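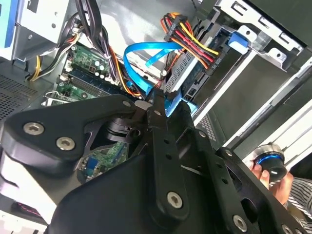
An open desktop tower. Old office machines are piling up in Brellembridge closets.

If you've got a dead computer under your desk (I have two, and one of them is holding up a lamp), the town would like it back in circulation. Or at least out of the landfill.

Brellembridge is starting a drop-off for old desktops in August, and I went down to the town library this morning to hear how it's going to work. The short version: bring your tower to the loading door behind the library, sign a slip, and go home with more closet space. No charge for residents. Businesses pay $5 a machine, and there's a limit of 50 per business, which tells you something about what local offices have got stashed away.

Akua Nutsugah runs the recycling desk for the town and she's been pushing for this since she took the job. Until now, anybody who wanted to get rid of a computer the right way had to drive it out to Buldale, and the Buldale yard only takes electronics two mornings a month. I tried it once. I sat in line with the windows down for most of an hour and then they closed the gate on me, so I'm not exactly neutral on this one!

"People want to do it properly," Nutsugah told me. "They just don't want to give up half a day." 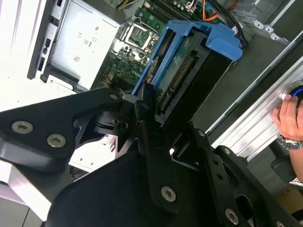

The part everybody asked about was privacy, and fair enough. Your tax returns are on there, and your photos, and probably a resume from three jobs ago. Nutsugah's answer is that residents get to choose. You can take the hard drive home with you, or you can leave it in and check the box on the slip that says you want it destroyed. Destroyed means shredded, by the way. A repair shop called Wevatora is handling that end under a contract with the town, and they'll mail you a certificate if you ask for one.

Emerson Godoy from Wevatora was there to take questions, and he got plenty. One woman wanted to know if deleting her files was enough (no). A man behind me asked if he could just hit the thing with a hammer, and Godoy said he'd rather people didn't do that in their kitchens, on account of the flying bits. He also said to please, please back up your pictures before you come in, since there's no getting them back once the slip is signed.
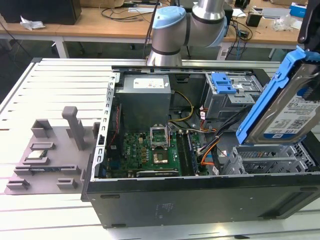

With the side panel off, the power supply, motherboard and cables are easy to get at.

So what happens to the rest of it? Machines that still have some life in them will get fixed up and passed along to families who sign up through the library. The others get taken apart for metal and spare parts. Godoy wouldn't promise how many would end up in each pile, and I liked him for that.

Kirsten Briem, who teaches at the middle school, asked whether kids could get first pick of the fixed-up ones. For now it's one list for everybody, but Nutsugah wrote it down and said they'd look at it again after the first 6 weeks.

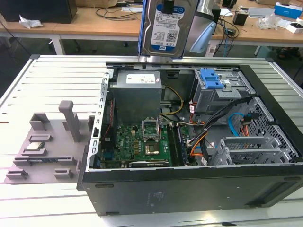

A few things they won't take: printers, big tube TVs, anything with a swollen battery. Monitors are a maybe. I asked twice and got a slightly different answer each time, so call ahead if you've got one. Keyboards and mice are fine, and so are loose cables, which is great news for the drawer in my hallway.

The drop-off will be open two afternoons a week to begin with. The hours go up on the library's front door and the town website as soon as the staffing is settled. Families who'd like to get on the list for a computer can sign up at the front desk now, no paperwork beyond a library card.

I'm bringing both of mine. The lamp can go on the floor.

Posted 27 July 2026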